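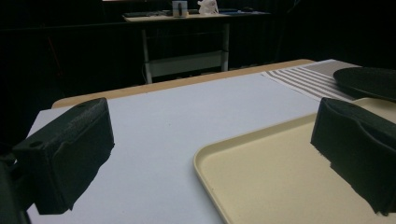
11/4/22 - fastener bench, thread seizing again

Got through 20 of the stainless studs from Skestach, torqued dry with the nuts they shipped. 11 galled before reaching the number on their sheet. Ognjen Angelovski blames our driver speed. Maybe, but I ran the last few by hand and two of those locked up too.

Wostiton claims their paste is good for up to 300 cycles. On what thread, at what load? The sheet doesn't say. Same story as the Trnka coating in September, which looked great until we changed nut suppliers.

Next: same studs, paste on, other nuts - one change at a time, please. Not ordering anything from Plerkavton before I see a cert with a heat number on it.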